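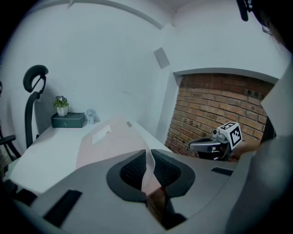

FOR IMMEDIATE RELEASE

Akico, the Hand-Held Gripper We Built at Salach Workshop, Goes Public in October

Plans, print files and our messy build notes will be free to download, and we're opening the bench for a build night

I'm Dalia Abdel Rahman, I rent bench space at Salach Workshop, and I've never written a press release before, so please bear with me. Shayne Goodwin and I have been building a pair of hand-held grippers called Akico. In October we're giving the whole design away, and we'd love for people to come see it, try it, copy it and tell us what we got wrong.

Akico is the business end of a robot arm, minus the arm. You hold it, you squeeze, and two fingers close on whatever you're trying to pick up. A camera on the gripper sees what the fingers see. On top there's a white cube with black-and-white square markers on its faces, which lets other cameras work out where the gripper is and which way it's tilted. Do a chore with a pair of these and you've made a recording that a real robot arm can learn from later. We don't own a real robot arm. We priced a used one and then went and had soup.

So we started with the hands! Shayne had wanted to build an arm first and I talked him out of it over one very long evening, mostly by pointing at how much floor it would take up. He still brings it up.

How it got started

I sew, badly, and I wanted a machine that could hold fabric for me while I pinned it. That was the entire plan. Shayne fixes copiers for a living and knows an unreasonable amount about how soft, flat things get stuck in places they shouldn't, so he was the right person to ask. He drew the first finger on the back of a parts invoice, and the shape hasn't changed much, although the joint behind it has been redone so many times that we've stopped putting version numbers on the files and just use names. The one we're releasing is called Ragab. The one before it was Gusurer, and Gusurer pinched.

Each gripper takes 22 printed parts, plus screws, a spring, the camera and whatever grippy padding you can find for the fingers. My share of the plastic and hardware came to $56 for one gripper, camera not included. The long print is the housing, and you'll want to start it before bed. Everything else fits in between other people's jobs if your printer is shared like ours is.

What we've been practicing on

Soft things, nearly all of them. Hard objects were kind of a letdown because they just worked. You close the fingers on a block and up it comes and you feel clever for a minute. Then you try a thin sheet and it folds, it slides, it twists into a skinny strip and goes exactly where you don't want it, and suddenly you've got a whole evening's work ahead of you.

The pink sheet has been my favorite. It drapes over the edge of things and creases in a new way every time, and I've got more recordings of me failing with it than I'm comfortable sharing (we're sharing them anyway, they're in the download). Shayne likes stuffed, squashy shapes better. He says they forgive you. We take turns, one of us running the grippers and the other keeping notes and resetting the table.

Between us we've logged 500 short recordings on the same white table. Some are good. A lot of them end with one of us muttering. We kept the bad ones in their own folder with a text file that says what we think happened, and I'd honestly rather you read that file than this release.

Here are a few things that changed along the way, for the people who like that kind of thing:

The fingers got a longer reach. Our early ones were stubby, and you had to get your knuckles right down on the table to pick up anything flat.

The trigger spring got softer. I have small hands and Shayne doesn't, and for a while there were two springs in a jar and we swapped them every time we traded places. The Ragab spring suits us both well enough.

The marker cube moved up. With it lower down, my wrist kept covering a face at the worst moment. Up top it's easy to see, and it's also easy to bonk on a shelf, so print a spare.

We added a head-mounted camera for the person doing the work, so there's a view from above along with the view from the gripper. It feels silly for the first few minutes. After that you forget you have it on, and then you walk to the coffee maker in it.

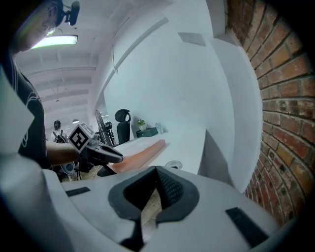
Come to the build night

We're holding an open build night at Salach Workshop in October, starting at 6 p.m. The exact evening will go up on the workshop door and in the newsletter once the bench calendar is settled. It's free. Members and neighbors are both welcome, and you don't need to know a thing about robots. If you can use a screwdriver, you can put one of these together, and if you can't, Shayne will hand you one and show you which end goes in the screw.

We'll have 3 kits printed and bagged, ready to build in teams. We'd print more, but the printer has a line and people have been very patient with us already. Bring your own kit if you've printed one at home. Kids can come with a grown-up, and there are small parts on the table, so please keep that in mind with the really little ones.

There will also be a table set up for trying the finished grippers. Bring something soft and annoying! Socks, a dish towel, a floppy toy, that one pillowcase that never folds right. I want to see things we haven't thought of, and if you're happy for us to record your turn, we'll add it to the collection with no name on it and no faces. If you'd like to just have a go and skip the recording, that's fine too. Tell either of us and we'll leave the cameras off.

What's in the download

You get the print files for all the parts, a shopping list for the hardware, the sheet of markers for the cube, and assembly notes with my drawings. (The drawings are ugly. They're correct, I checked them with the parts in my other hand.) You also get all the recordings, the good folder and the bad folder both.

Print the marker sheet at full size and turn off anything in your printer settings that says "fit to page." I lost most of an evening to that. The cube looked perfect and every position came out wrong, and Shayne took the camera mount apart twice before I thought to put a ruler on the paper.

Use the files however you like. Change them, sell what you make with them, paint it purple. If you improve the finger joint, please send it back to us, since that's the piece I still don't love. It's fine for the first few hundred squeezes, then it gets a bit of wobble side to side, and a thicker pin helps some. I've got a drawing for a different joint, but I haven't printed it yet and it won't be in the October files.

What we'd like next

Time on somebody's arm. If you have a small robot arm at home or at work that sits idle in the evenings, we'd like to bring our recordings over and see how much of it carries across. We'll bring snacks and we'll clean up. I can't promise it will fold anything. My own guess is that it'll manage the squashy shapes first and struggle with thin sheets for a good while, and Shayne has bet me a pizza that I'm wrong.

I asked him for an official quote for this release and he gave me this one: "It's a good gripper. Wash your hands before you use it, the pads pick up everything."

For the press

Reporters, bloggers, school newsletter people, please come by. Evenings are best, after 5 p.m., when we're both at the bench. You're welcome to try the grippers yourself and to film while you do it. Just check with anyone else who's in the room before you point a camera at them, as it's a shared space and other folks are working.

Contact: Dalia Abdel Rahman or Shayne Goodwin, at the Akico bench, Salach Workshop. Leave a note at the front desk with a phone number and I'll call you back — Shayne won't, he hates the phone.

###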